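Spent the spring rewriting the sim evaluation rules for our grasping group at Ruvthorpe. The old document was 24 pages long and the only part anyone had read was the bit about booking the GPU queue. A thread on what replaced it.

1/ Rule one: write down what counts as a successful grasp before you run anything. You'd think this was settled. We had two people on the same project reporting the same metric, and one of them counted an object as "grasped" if it left the table at any point, including at speed.

2/ Our definition now: lifted clear, held for 5 seconds, released where you said you'd release it. Launching is logged separately. We have a column for launching. It gets used.

3/ Rule two: the scene seeds go in the repo before the policy does. If you pick your seeds after seeing results, you've picked your results. Yes, even if you "just dropped a couple of weird ones." The weird ones are the test.

4/ Rule three: 240 trials per policy, same scenes for everybody, and no stopping early when the curve looks pretty. Lockyer (our internal job runner, named after a street, don't ask) will now refuse to write a report if the count is short. It was set to warn people at first. People are very good at closing warnings.

5/ Rule four is the one that caused the meeting. Clutter has to be drawn from the whole object library. No hand-curated list of "reasonable household items," which in practice meant boxes. Everybody's gripper is a genius around boxes.

6/ The counterargument was that no customer will ever ask us to pick next to a giant reptile head. Fair. But the customer will ask us to pick next to something, and I'd like the collision checker to have met a concave shape with spikes on it before that day comes.

7/ Wrist view from the Dostholm scene set, fingers open:
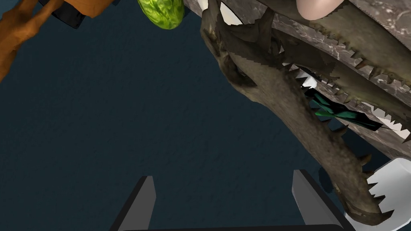

Clutter, drawn from the full library. Green oval thing on one side, teeth on the other.

8/ Which brings me to rule five: contact with anything other than the target is a logged event, even if the grasp works. A clean lift that drags a finger along somebody's lower jaw is not a clean lift. Old rules called it a pass. Scores dropped by 27 points on one policy when we changed this, and I was not popular at lunch.

9/ Rule six: collision meshes get checked against the visual mesh before an asset goes in the library. If the render has a gap between two jaws and the physics has a solid potato, your policy is learning about potatoes. Open mouths, handles and mugs are the usual offenders.

10/ Rule seven: you don't get to say "works in clutter" in a slide without naming the scene set. Dostholm and Clornlow are both clutter. Clornlow is a tidy shelf with a grudge. Dostholm is what you get when the sampler is left alone with the library. The numbers do not transfer and I'm tired of pretending they do.

11/ Things still not settled: whether soft objects get their own threshold, and who has to re-run the old baselines. I have a suspicion about the second one.

12/ The new document is two pages. I've already been asked where the bit about booking the GPU queue went. It's on page two.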